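Leave Your Stuff on the Counter

I've moved six times as a grown-up, and every single time somebody has come over, looked at my kitchen, and told me I'd be so much happier if I put things away. Clear counters, clear mind! I've heard it in Drevstead, I heard it in Emutmont, and I heard it again last November when I'd barely finished unpacking the forks.

I don't buy it. I cook more when my things are out. If the bread is where I can see it, I eat the bread. If it's in a matching bin on a high shelf behind the other matching bins, I order noodles and find the bread later, green.

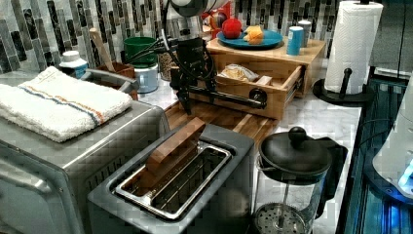
The two-minute tax

Say it takes two minutes to dig out an appliance and two more to put it back (and that's if the cord isn't wrapped around the waffle iron). That doesn't sound like much until it's seven in the morning and all you want is toast. So you skip the toast. Then you skip it again, and after a while you own a very tidy cabinet full of things you used to like.

My old apartment in Nundutholm had one stretch of counter no longer than a bath mat, and I still kept the toaster out. I chopped onions on top of the washing machine before I'd give up that spot. Was it pretty? No. Did I eat breakfast? Every day!

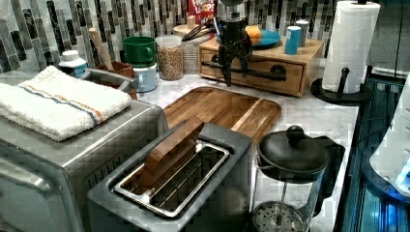

Denise-free zone or not, my neighbors disagree with me, and one of them put it pretty well over the fence: if everything is out, then everything gets greasy, and you end up wiping the outside of ten things instead of one bare counter. Fair enough. I do wipe a lot.

But I'd take the wiping. It's five minutes with a rag and the radio on, and I'm in there anyway waiting for the rice.

What I'd keep out, if you're asking, is whatever you reach for before you've thought about it. For me that's a cutting board, always. I leave mine flat on the counter and it gets used for everything, including mail. Fruit goes out too, on a plate, low down, where people will grab it on the way past.

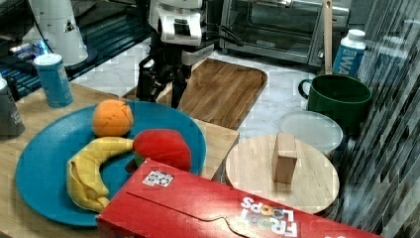
Board and fruit plate within easy reach.

I do have limits. The blender I use for one soup a year can live in the closet. So can the fondue set, and the spare fondue set (long story, two aunts). And I'm no fan of piles of paper next to a burner, mail habit or no mail habit.

What bugs me is how the bare counter got to be a kind of moral thing, as if a person with a toaster showing hasn't got her life together.
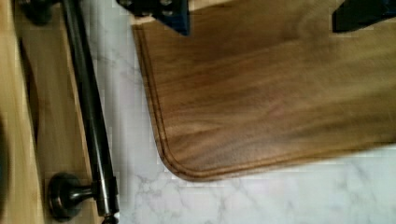
A kitchen is a room where work gets done, and people who work with their hands tend to leave their tools where their hands are. I'd like us to give home cooks the same break. So next time you come over, please don't tell me about bins. Move the mail, grab an apple, and I'll make you some toast.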